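Keeping toddler bricks clean and in order

Posted by Eusebio Paucar, 17/01/2025

In our house the big bricks came from three families. One box was from my sister, one from a neighbour who moved to Vesness, and the rest we bought second-hand. So before the children could play I had a full weekend of washing and sorting, and since then I have learned some small methods which I want to share.

Washing

Do not boil the bricks and do not put them in a hot machine. Warm water from the tap is enough, with a little washing-up liquid. I use a deep plastic bowl and let the bricks stay in it while I drink my coffee, maybe twenty minutes. After this the dirt inside the tubes is soft and a bottle brush takes it out with two or three turns.

Bricks with a printed picture need more care. Keep the brush away from the printed side and use only a soft cloth there. I scratched the face of a nice clock brick in this way and it can't be repaired. If a brick has a paper sticker in place of a print, don't put it in the bowl at all, wipe it with a damp cloth.

For drying, put every brick with the open side down on a towel, and turn them after some hours. Water likes to hide in the tubes. If you close them in a box too early you will notice the smell next week.

Baseplates

The plates are the difficult part, because dust and biscuit crumbs collect between the studs. An old toothbrush is the best tool I know. Brush dry first, in the direction of the rows, then turn the plate and brush the other way. Only after this use water. If you begin with water the crumbs become a paste and you work twice as long.

A plate should be stored flat. We had one standing behind the radiator for a winter and now it is bent like a boat — the bricks on the corners jump off. I tried to correct it under a pile of cookbooks, and it is better, but not good.
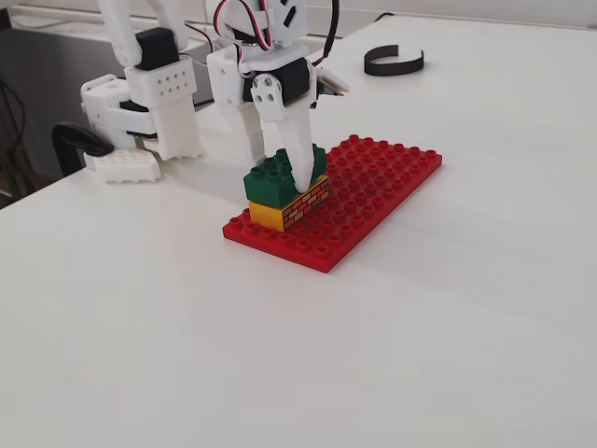 It also matters where the plate lies when it is used. On a carpet it moves and bends, and a small child presses with all the weight and becomes angry when nothing holds. A hard table or a big tray is much better. If the plate slides, put a damp kitchen cloth under it, or a piece of the rubber net which is sold for drawers.

Bricks which don't hold

When a brick sits loose or a bit crooked, look under it before you decide that it is worn out. Very often there is a crumb or a hair in one of the tubes. Also check that it stands over the studs properly and not half between them. If it is clean and still loose, it is probably from another maker. Mixed brands can look the same and have a very small difference in size. I keep such bricks in a separate bag for the bath, where it doesn't matter.

Bricks which hold too strongly are the opposite problem. Please don't use teeth or a knife. Hold the lower brick flat on the table and rock the upper one from side to side. A few minutes in warm water can help also.

Sorting and putting away

I began by sorting by colour. It looks beautiful for one evening. With small children I now sort by use: plain bricks in the big box, printed ones and special ones in a shallow box where they can be seen, figures and animals in a bag. The plates lie at the bottom of the big box with a thin towel over them.

My friend Aria counted the bricks in her playgroup and came to 997, all in one old suitcase. She told me that the children never look deeper than the first layer. Two or three shallow boxes are more useful than one deep one — and a child can carry a shallow box alone.

Every June I do the big wash again, when I can dry everything on the balcony. Put the towel in the shade, strong sun makes the colours pale, and the white bricks go yellow.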